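Housekeeping Skills, Handout 8: Folding and Stacking Small Towels

Please read this handout before the practical lesson. It continues the notes about sorting and washing, so I do not repeat here how the linen comes to the folding table.

1. Look at the towel first

Put the towel flat on a light table and smooth it with the open palm. Do not pull at the corners. Terry cloth has a pile, and the pile lies in different directions after the machine, so one green towel can show darker and lighter stripes. Students often think this is dirt. Brush it with your hand against the direction of the pile and look again. If the mark stays, the towel goes to the second basket.

Small yellowish spots must be checked with the finger. Lint comes away, a stain does not.

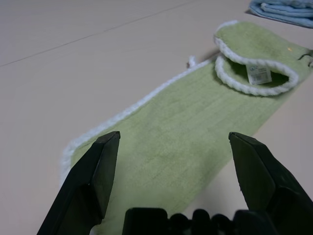 Course instructor, Textile Care and Housekeeping, Skistside
Notes revised October 2, 2022

2. Towels with a decorated edge

A looped or fringed trim is thicker than the cloth. When you fold such a towel, the edges come one above the other and the pile becomes higher on that side. For this reason we fold it less tightly than a plain towel, and we do not press the fold with the fist.

The order of work is:
Find the care label and turn this side to the inside.
Bring the short ends together.
Let the trim lie on the trim, and straighten it with two fingers.
Fold once more, only if the shelf is narrow.

A loop which stands out from the edge should be left as it is. Never cut it – the whole border can open in the next wash. Loose dark threads from other laundry you can simply take away.

3. The label

Read the label when the towel is new and write the washing temperature in your notebook. After many washes the small print is difficult to read. In our storage list the green towels with white trim have the number 922 and the plain ones 668. Please use these numbers also in your exercise sheet. 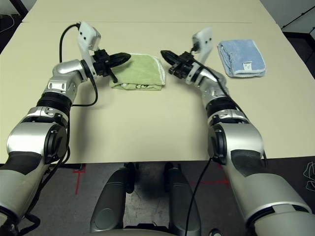

The folded towels stay on the table until the group has finished, and only then we make the stack. Rounded folds look to the front of the shelf, open edges to the back. A stack of around 8 pieces is enough for this type, a higher one begins to lean.

For the next lesson

Bring 2 towels from home, one with a border and one without. Fold both in the same way and compare the height. Write a few sentences about the difference – full sentences, please. The written part is collected in November.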